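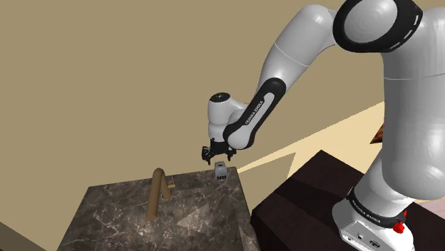 Ticket: second-floor printer drops off the network overnight
Site: Heltemdale office
Opened by: Perla Magaña
Assigned to: Byung-chul Bang
Priority: normal

8:10 - Perla reports the printer shows offline on every PC in accounts. Same thing each morning this month. Power cycling brings it back until the next day.

8:35 - Pinged the printer from my desk, no reply. Front panel says connected and shows an address ending in 36. Print queue on the server is pointed at 40.

8:50 - Changed the queue port to 36. Test page printed. Left the ticket open, as this doesn't explain why the address moved.

Next day, 7:55 - Offline again. Panel now shows 40. Carola Hinrichs says she restarted the router in January after the power cut and hasn't touched it since.

9:20 - Checked the router. The reservation for the printer is there but has the wrong hardware address. It matches the old printer, the one that went to the Clodumville office. The lease time is 6 hours, so the new one loses its address after it goes to sleep.

9:40 - Deleted the old reservation and added one for the current printer at 40. Set the queue back to 40. Restarted the print spooler, cleared nearly 6 pages of stuck jobs.

10:05 - Detlef Stüber still can't print. His laptop had its own direct connection set up on 36. Removed it and added the shared queue. Works.

Two days later, 8:15 - Perla confirms it was online first thing both mornings. Scan to folder still fails for Lieselotte Kramer - separate ticket opened for that.

Status: resolved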